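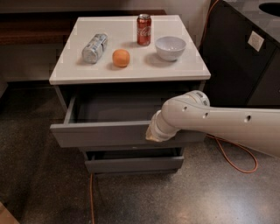
An open drawer, a Coke can, an orange and a bowl. My kind of Saturday-chores lineup.

I've been asking the same question since last November: can a machine tidy a room yet? Folding and dishes get all the attention, but I'm a drawer person. Drawers are sneaky! You have to find the front, get a grip on it (no knob on this one), and move your hand along the one line the drawer wants to travel. Push a little crooked and it binds, as anyone with an old dresser knows.
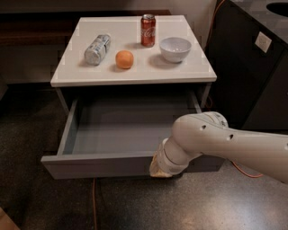

Arm down low, fingers against the drawer front.

Florencia Insaurralde wrote to me after my Delgate post and asked why I get so excited over something a toddler can do. Fair! But a toddler gets years of practice with the same kitchen. I'd love to see an arm walk into my place, with its 35 mismatched drawers and cupboard doors, and just get on with it. I don't think we're there. I do think we're a lot closer than when I started this blog, and small contact jobs like these are the ones I'd watch.
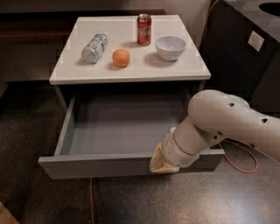
What I'd want it to do next

Put the orange in the bowl, please. Then the cans, then shut the drawer without rattling whatever's on top. If you've seen a machine do all of that in one go, write and tell me!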